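# Plulto Pocket Dock

The Plulto Pocket Dock puts your handheld on the telly without asking you to clear a shelf for it. It's 465 grams of metal and rubber feet, it charges while you play, and it comes from Rescombe, who used to make dull things for offices and have clearly been enjoying themselves since they stopped.

**In stock. Ships from our Binberg warehouse, orders in by 2 pm go out the same day.**

## What it does

You drop the handheld in the slot, the telly wakes up, and the game carries on from wherever you left it. There's no button to press and no app to register with, so your fridge and your dock will have to remain strangers.

It takes any handheld with a USB-C port on the bottom edge. Ports on the top edge work too, with the short lead supplied, although the console then has to stand on its head and will look mildly offended. Thick cases need to come off first. Thin ones are usually fine, and if you're not sure which sort you own, it's thick.

Local multiplayer is where the dock earns its keep. Four wired controllers plug straight in across the front, and a fifth player can join wirelessly if you have that many friends with opinions about kart racing. The cooling fan stays off for most games and comes on for the big ones with a noise like somebody sighing in the next room.

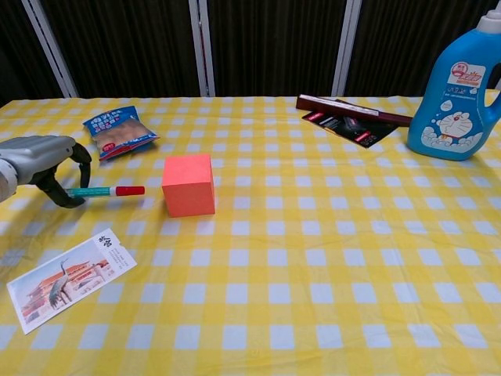
*Red cap, red cube, yellow gingham.*

## Colours

Charcoal, cream, and a green that Rescombe calls MacDonald. We asked why and were told it was named after a cat. The green is the one people write to us about, mostly to say it's darker than they hoped. It is quite dark. Order the cream if you want cheerful.

## Specifications

| | |
|---|---|
| Weight | 465 g |
| Video out | HDMI, up to 4K at 60 Hz |
| Controller ports | 4 × USB-A |
| Handheld connection | USB-C |
| Lead length | 200 cm |
| Warranty | 5 years |
| Part number | RP-453 |

## In the box

- Pocket Dock
- Power supply with Australian plug
- HDMI lead, 200 cm
- Short USB-C lead for upside-down consoles
- A sticker

## Before you ask

**Will it make my games look better?** It will make them bigger. Anything that looked rough on the small screen will now look rough from the couch.

**Can I leave the handheld in it all the time?** Yes. Charging stops when the battery's full and starts again once it drops a bit.

**Does it do firmware updates?** Plug it into a computer, run the updater, go and put the kettle on. The October update fixed the problem where some older tellies showed everything in pink. If yours is still pink after that, send it back to us and we'll swap it.

**Is there a version with an ethernet port?** Rescombe keeps saying soon. We've taken it off the coming-soon page twice.

## From a customer

> "Bought it for the kids. The kids have asked for it back. Lead could be a touch longer if your telly's on the wall."
> Ryszard Laskowska

Spare leads and replacement rubber feet are on the accessories page. The sticker is not sold separately.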